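Altalex is a small set of plain text files and two scripts for keeping track of things lent and borrowed inside a shared house, a club or a small office. It started as a spreadsheet at Cotthorpe and was moved to text files when the spreadsheet got too slow to open on a phone.

Current version: 3. Files written by version 2 can be read without changes. Files from version 1 need the converter in `tools/`.

## What is in the repository

```
altalex/
 items.txt one line per item
 loans.txt one line per loan, open or closed
 places.txt short names for shelves, rooms and cupboards
 bin/lend records a loan
 bin/back records a return
 tools/convert reads version 1 files
 docs/ longer notes on the format
```

The scripts are plain shell and use `awk`, `sort` and `date`. Nothing has to be compiled. They have been used on Linux and macOS. On Windows they run under WSL, but file locking has not been tested there.

## Setup

Copy the folder somewhere everyone in the group can write to, then run:

```
cd altalex
chmod +x bin/lend bin/back
touch items.txt loans.txt places.txt
```

Set `ALTALEX_HOME` if you want to call the scripts from another folder. If it is not set, they look in the current folder and stop with an error when `items.txt` is missing.

## The item file

Each line has four fields separated by a vertical bar:

```
id | name | place | note
```

- `id` is a short code in lower case. Letters and digits only, up to 32 characters.
- `name` is whatever people in the group call the thing. Spaces are fine.
- `place` must match a line in `places.txt`.
- `note` can be empty, but the last bar has to be there.

A few lines from the Cotthorpe file:

```
ladder2 | short ladder | hall | feet replaced
drillbag | drill and bits | cup1 | charger is separate
tent | four-person tent | loft | two pegs missing
phone | spare phone | desk | no SIM
traysm | small tray | desk |
```

Keep names short. Long names push the loan list past the edge of a phone screen, and people stop reading at that point. Put the details in the note.

Do not reuse an id after an item is thrown out or given away. Put a `#` in front of the line instead. The scripts skip it, and old loans still point at something a person can look up.

## Choosing names for small things

Most of the trouble with version 1 came from small items. Large things such as ladders and tents were easy, but anything that fits on a desk ended up with three names, one for each person who had borrowed it. "Black box" was used for two different items for most of a winter.

The rule now is that the name says the kind of thing first, and the color or size goes after it only when there are two of the same kind. A box with tape on it is `box, taped`. A tray with a rim in another color is still `tray`, unless a second tray turns up.
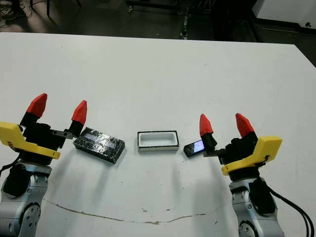

*Small items on the table: taped box, tray, mobile phone.*

Labels help if the surface will take one. Write the id on the label and leave the name off, so that the name can be changed later without a new label. Strazds, the other group using these files, writes ids in paint pen on anything that gets washed. Their item file also has a place called `sink`, which works like any other place.

Chargers, cables and lids get their own lines. This makes the file longer, but a drill that comes back without its charger should show up as one open loan and one closed one.

## Recording a loan

```
bin/lend drillbag room4
```

This adds a line to `loans.txt` with the item id, the borrower, the date out and an empty date back. The borrower can be any word. Cotthorpe uses room numbers and Strazds uses initials. Pick one style and keep to it, as the scripts treat `room4` and `Room4` as two borrowers.

To lend more than one item in one go, list the ids and put the borrower last:

```
bin/lend drillbag ladder2 room4
```

If any of the items is already out, nothing is written and the script prints the open loan. There is no override. Return the item first, even if it is being passed straight from one person to another.

## Recording a return

```
bin/back drillbag
```

The borrower is not needed, as an item can only have one open loan. The date back is filled in and the line stays in the file. To add a remark, use `-n`:

```
bin/back -n "bit stuck in chuck" drillbag
```

Remarks go in the loan line and are not copied to the item note. That is on purpose - a remark is about one loan, and the note should only hold what the next borrower needs to know.

## Overdue items

An open loan counts as overdue after 21 days. The limit is set at the top of `bin/lend` and can be changed for the whole file but not for single items. Run `bin/lend -o` to list overdue loans, oldest first.

The scripts do not send mail or messages. At Cotthorpe the list is printed and pinned up next to the hall cupboard at the start of each month. If you want reminders, pipe the list into whatever your group already uses.

## Using Jistard as a viewer

Jistard is a separate read-only page that shows the files in a browser. It is kept in its own repository and is not needed for anything above. It reads `items.txt` and `loans.txt` each time the page is loaded, so there is no import step.

Two things to know:

- Jistard hides commented lines, so loans of retired items show an id and no name.
- It sorts by place first. Items whose place is missing from `places.txt` are listed at the bottom under `?`.

## Known problems

- A vertical bar inside a name or note breaks the line. Use a slash.
- If two people run `bin/lend` in the same second on a network drive, one loan can be lost. The lock file fixes this on local disks only.
- `tools/convert` drops empty notes without adding the last bar. Run it with `-b` to add them back.
- Dates are written in the local time zone of whoever runs the script. A loan made just before midnight may show the next day when the group is spread over more than one zone.

## Changes in version 3

- `bin/lend` takes more than one item.
- Places moved from the item file to `places.txt`.
- The overdue list is sorted by date out instead of by id.
- Removed the `-f` option, which let an item be lent twice.

## Sending changes

Small fixes to the scripts are welcome. Please test with a copy of your own files and say which shell you used. Format changes should go in `docs/format.md` first, with a few sample lines, so that both groups can try them before the scripts are touched. The next batch will be looked at in February.

## License

The scripts are under the MIT license. The sample item and loan lines in `docs/` can be copied and changed freely.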